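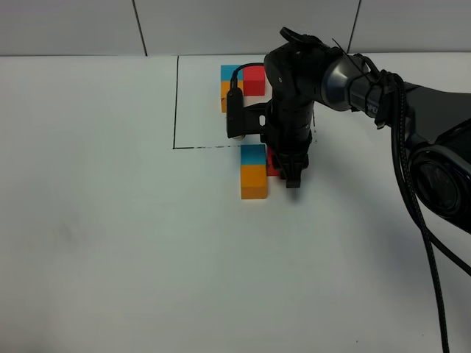 Last modified: October, by K. Shokri

3.2 Collecting the demonstrations

The Bumlow set holds 1495 demonstrations of a single chore: given a small arrangement of colored cubes inside a marker outline, build its twin in front of the line. A toddler would finish and ask for juice. Our arm needed 40 hours of coaching, most of it from Manouchehr Naseri, who no longer plays with his nephew's blocks.
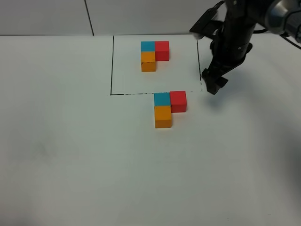 Operators were given 60 seconds per copy and told to work at whatever pace felt natural. Natural turned out to vary a good deal. We kept the slow ones, the hesitant ones and those with a second try at the grasp, and dropped only episodes in which the model arrangement itself got bumped.

Figure 4. Copying task, from fixed and wrist views. In the wrist view, the fingers hold a blue cube, with a corner of the outline at upper right.

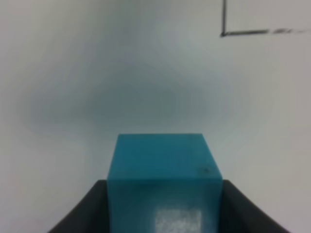 3.3 Labeling

Each episode was cut into reach, grasp, carry and release. Two labelers at Fallcombe disagreed mainly on when a reach begins.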